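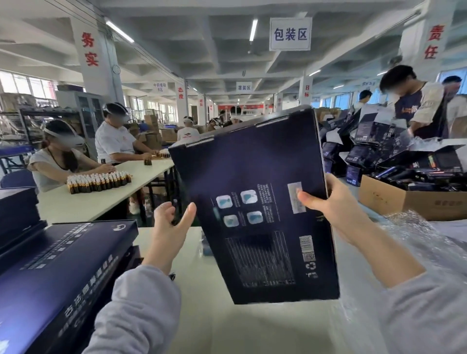 Section 4: Setting up your manuscript in Edetti

Read this section before you import anything. It assumes you have a finished or nearly finished draft, that Edetti is installed and that you have signed in at least once. If you are still on chapter three and hoping the software will get you to chapter four, close this guide and go back to chapter three. I have tried most of the programs that promise otherwise.

This guide is the readers' and writers' edition, put together by Tuulikki Huttunen from the maker's help pages and from the complaints of people who had followed them. Where the two disagree, I have sided with the complaints.

4.1 Before you import

1. Make a copy of your manuscript and put it somewhere Edetti can't reach. A memory stick will do. A folder that syncs with your Edetti account won't.

2. Open the copy in whatever you wrote it in and accept or reject all tracked changes. Edetti claims to handle tracked changes. It handles them by keeping both versions of the sentence, side by side, in your book.

3. Remove your headers, footers and page numbers. They will be put back later, in step 4.4.

4. Check that every chapter title uses the same heading style. If you made your titles by pressing the bold button and choosing a bigger size, Edetti will treat the whole novel as one long chapter.

5. Save as a plain document file. Don't use the "compatible" option.

Note: If your scene breaks are blank lines, change them to a single centred asterisk now. Blank lines are stripped on import. Your detective will leave the vicarage and be in the boathouse in the same paragraph, and the spelling checker won't object.

4.2 Importing

1. Choose New Project, then Fiction, then Mystery. The choice of genre does very little at this stage, whatever the welcome screen says. It changes the colour of the side panel and switches on the Clue Board (see 4.3).

2. Give the project a working title. You can change it later. The file name will not change with it, so avoid anything you'd be sorry to see in an email to an agent.

3. Choose Import and find your copy. Wait for the green tick. A book of ordinary length takes a minute or two. If the bar stops near the end, leave it alone. Pressing Cancel at that point leaves you with a project that opens but has no last chapter, and in a mystery that matters.

4. When the tick appears, open the first, middle and last chapters and read a page of each. Look at the italics first. Thoughts, ship names and foreign words are the usual casualties.

5. Compare the word count with your original. A small difference is normal, as Edetti counts hyphenated words as one. My own test book came in 200 words short for this reason. A second import of the same file came in 1,561 words short, and that was a missing chapter.

Caution: Don't import the same manuscript twice into one project. Edetti offers to "merge", and the merge can't be undone.

4.3 The Clue Board

The Clue Board is what the advertising is about, so I'll be plain about what it does. It lets you mark a passage as a clue, give it a name, and see on one screen where each clue is planted and where it is picked up. It does not know whether the clue is any good. It does not know whether your readers will guess the murderer by the second cup of tea. The Fair Play score in the corner is worked out from how many of your marked clues have both a beginning and an end, and I raised mine to full marks with two clues about a hat.

Used as a list, it's handy. To set it up:

1. Open the Clue Board from the side panel. Close the introduction video.

2. Go through the manuscript in order. Select the sentence where a clue first appears, right-click, and choose Plant.

3. Type a short name you will recognise in six months. "The key" is no use if your book has three keys in it.

4. Where the clue is explained, select the sentence, right-click, and choose Reveal. Pick the name from the list. Don't type it again, or you will get a second clue with the same name and neither will be joined up.

5. Mark red herrings with the Herring option. They are left out of the score.

6. Switch off Suggestions, under Board Settings. With it on, Edetti underlines any object mentioned more than once and asks if it is a clue. In a book set in a tea room, this is every teapot.

Note: The Clue Board marks are stored in the project and not in the text. If you export a chapter, edit it elsewhere and bring it back, the marks in that chapter are lost. I was told in November that a repair was on its way. I will take this note out when I've seen it work.

4.4 Page layout

1. Go to Layout and choose a page size. If you don't know which you want, measure a paperback from your own shelf in the same genre and pick the nearest.

2. Choose a body typeface. The default is fine. The one labelled Cosy is not fine, and it has no proper dashes.

3. Set the inside margin wider than the outside one. Edetti starts with them equal, which looks tidy on screen and puts the ends of your lines down the fold of a printed book. The thicker the book, the more it needs. Above 600 pages the program gives a warning. Below that it says nothing, so check a printed proof.

4. Turn on page numbers and running heads. Turn them off again for the title page, the copyright page and any blank pages. There is one switch for each and they are in three different menus.

5. Turn off "Smart Chapter Art" unless you want a magnifying glass above every chapter number.

Caution: Changing the page size after this point resets the margins. It doesn't tell you.

4.5 Exporting for the printer or the shop

1. Run Check Book. Ignore the remarks marked Style. Read the ones marked File.

2. For an ebook, choose Export, then Ebook. Open the result on a phone as well as a tablet. The contents list should jump to the right places. If all the links go to chapter one, go back to 4.1, step 4.

3. For a paperback, choose Export, then Print. Grilton and Hovberg both take the standard file. Grilton wants the cover as a separate file, and Hovberg wants it with the spine included, and neither will accept the other's.

4. Order a proof before you press Publish. The preview on the website is a drawing of your book and won't show you a margin that is too tight or a grey that has printed as mud.

5. Read the proof with a pencil. All of it, including the pages at the front you think you know by heart. I once had my own name wrong on the spine.

Note: The Tarawneh plug-in, offered at the end of the export, promises to choose your shop categories and keywords for you. I tried it on a village mystery and it gave me "Gardening: Roses". Choosing your own takes an hour with a list of books like yours, and you can change them whenever you please.

4.6 If something goes wrong

Project won't open: Hold down Shift while opening it. This skips the Clue Board, which is nearly always the cause. Save under a new name.

Quotation marks face the wrong way: Run Tidy Quotes once. Running it again turns some of them back.

Chapters in the wrong order: You have probably dragged one in the side panel while scrolling. Use Undo straight away. After a save, you will have to drag it back by hand.

Support replies with a link to the page you have just read: Write back and quote the number of the step that failed. The second reply usually comes from a person.

Section 5 covers covers and blurbs, with a longer moan about the blurb generator.

14 shares | 9 comments

Related pages
Section 3: Installing Edetti and turning off the pop-ups
Section 5: Covers and blurbs
Do you need writing software at all?
Keeping a timeline on paper
Proof copies: what to look for

Contact | Copyright Tuulikki Huttunen | Back to top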